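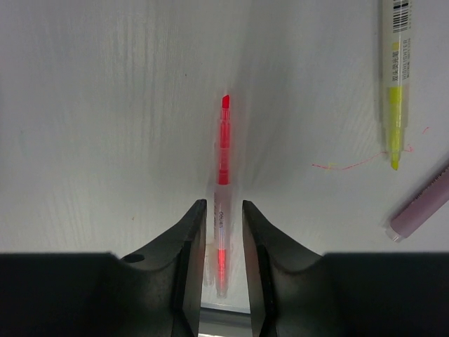 Feltent Publishes Results of Desk and Household Chore Trials

Machines handle small, familiar objects well, but remain slow and uneven at finishing whole chores

2019-02-25 - Feltent, an independent testing laboratory for service automation, today released the findings of its first full round of chore trials. The report, titled "Ordinary Work," looks at whether the robot arms now being offered to small businesses and private homes can carry out the plain, repeated jobs that people would most like to hand over.

The laboratory's answer is a qualified one. Arms with simple two-finger grippers can pick up pens, markers, spoons and similar items from a table with a fair degree of reliability. They do much less well when asked to complete a chore from start to finish, such as clearing a desk, restocking a shop counter or emptying a dish rack, without a person stepping in.

The trials covered 827 attempts at 23 separate chores. Of these attempts, 406 were completed without any human help. Attempts in which an operator had to move an object, restart the program or stop the arm for safety were recorded as incomplete, even where most of the work had been done.

"We set a strict standard on purpose," said Estrella Magaña, director of trials at Feltent. "A shop owner who has to walk over and straighten one marker has been interrupted. From her point of view the chore still belongs to her. Our figures are meant to reflect that."

Small objects, mixed results

Desk and stationery tasks made up the largest group in the study. They were chosen because the objects are cheap, safe and found nearly everywhere, and because they raise many of the problems seen in harder work. A highlighter is light and narrow. It may be lying at any angle, its barrel may be clear in some places and solid in others, and an uncapped tip will leave ink on whatever it touches.

According to the report, picking up a single highlighter was among the most dependable steps in the program. Putting it down again in a set place, facing a set way, was not. Arms often released items a little early or at a slight tilt, and the error grew when several had to be placed side by side. Fitting a cap back onto a marker remained one of the least successful steps of all.

Clear plastic caused difficulty throughout. Cameras mounted near the gripper gave a close view of the object being held but a limited view of the surface around it, and the software sometimes misjudged where a see-through part ended. Soft goods were harder still. Folding a dish towel produced the lowest completion rate in the household group.

Speed also remains a concern. In the shop counter trials, a new employee with no special training finished the same work well ahead of the fastest machine. The report notes that this matters less for jobs that can be done overnight, and recommends that buyers begin with those.

How the trials were carried out

Testing took place at the Feltent laboratory and at two partner sites: Bañuelos, a family-owned stationery and gift store, and Tirnari, a provider of cleaning and upkeep services for rental apartments. Staff at both sites chose the chores to be tested and wrote the description of what a finished job should look like.

Prondelex, which makes sorting and scheduling software for small stores, supplied the system used to log each attempt. Prondelex had no part in scoring the results. No maker of robot arms paid for or reviewed the study before its release.

Each chore was run in several layouts, with items moved between attempts so that the machine could not rely on fixed positions. Lighting was left as it was found. Operators were present at all times and were told to step in only under written rules, which are printed in full in the report.

Advice for buyers

Feltent advises businesses and households to ask suppliers for completion rates on whole chores - measured in rooms like their own - before signing a purchase or lease. It further advises them to ask how often a person had to assist, and whether those cases were counted.

"There is real progress here, and we do not wish to understate it," Magaña said. "Grasping a small object from an ordinary table was once a demonstration in itself. It is now a step in a longer job, and the longer job is where the work remains."

A second round of trials will begin in August. It will add laundry sorting and pantry restocking, and will repeat the desk tasks with a wider choice of grippers. Stores and property managers wishing to serve as test sites may apply to the laboratory until the start of that round.

The full report runs to 70 pages and is available from Feltent on request, free of charge.

About Feltent

Feltent tests service machines for use in homes, stores and small workplaces. It publishes its methods and results and does not sell or distribute equipment.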